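Questions fréquentes : nos bacs gris de rangement et de préparation

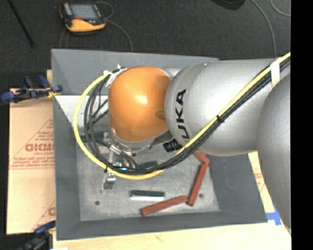 Les réponses ci-dessous concernent les bacs rectangulaires gris vendus par Widano, en location ou à l'achat. Pour une commande en cours, passez par votre espace client.

Quelles sont les tailles disponibles ?
Le bac existe en 2 formats, Galindo (bas) et Zilow (haut). L'encombrement au sol est identique, seule la hauteur change. Les deux formats se posent sur les mêmes étagères et sur les mêmes chariots.

Pourquoi les parois sont-elles inclinées ?
Les bacs vides s'emboîtent les uns dans les autres. Les petites pièces glissent aussi vers le fond et se reprennent plus facilement à la main. En contrepartie, le fond est un peu plus étroit que l'ouverture : mesurez toujours vos articles par rapport au fond.

À quoi servent les trous dans le fond ?
À l'écoulement de l'eau après lavage. Si vous stockez de la visserie fine ou des produits en poudre, commandez les bouchons (vendus par sachet de 100) ou posez un tapis de fond.

Le fond se raye. Est-ce un défaut ?
Non. Le fond s'éclaircit et se marque avec le frottement des pièces, surtout si vous y déposez du bois ou du métal. Les rayures n'affectent pas la solidité et ne sont pas couvertes par la garantie. Une fissure, un angle cassé ou un fond déformé le sont.

Peut-on mélanger plusieurs articles dans un même bac ?
Oui, tant que les formes sont faciles à distinguer. Des blocs et des panneaux plats cohabitent sans difficulté si les panneaux sont rangés contre la paroi et les blocs au fond. Évitez de poser un panneau à plat sur des petites pièces : on ne les voit plus et l'inventaire devient faux.

Comment nettoyer les bacs ?
Eau tiède, savon neutre, brosse souple. N'utilisez ni acétone ni poudre abrasive. Laissez sécher le bac retourné avant de l'empiler, sinon les bacs collent entre eux.

Les étiquettes ne tiennent pas, que faire ?
La surface des parois est mate et retient la poussière. Dégraissez l'emplacement, attendez qu'il soit sec, puis appuyez sur toute la surface de l'étiquette. Pour un changement fréquent de contenu, préférez le porte-étiquette Plodanix, qui se clipse sur le rebord.

D'autres couleurs sont-elles prévues ?
Le gris est la seule couleur tenue en stock. Une teinte spéciale est possible à partir de 1000 pièces, avec un délai confirmé au devis.

Combien coûte la location ?
Le forfait de base est de 249 € hors taxes par mois pour un lot de 100 bacs, livraison non comprise. Le lavage au retour est inclus. Les bacs manquants sont facturés au tarif de vente.

Puis-je rendre des bacs achetés ?
Les bacs neufs, non étiquetés et non utilisés sont repris avec la facture. Les bouchons et les tapis de fond ne sont repris que dans leur sachet d'origine.

Qui contacter pour un devis ?
Rodrigo Goicoechea, service commercial, par le formulaire de contact. Indiquez le format, la quantité et l'adresse de livraison. Les tarifs sont révisés chaque année en septembre.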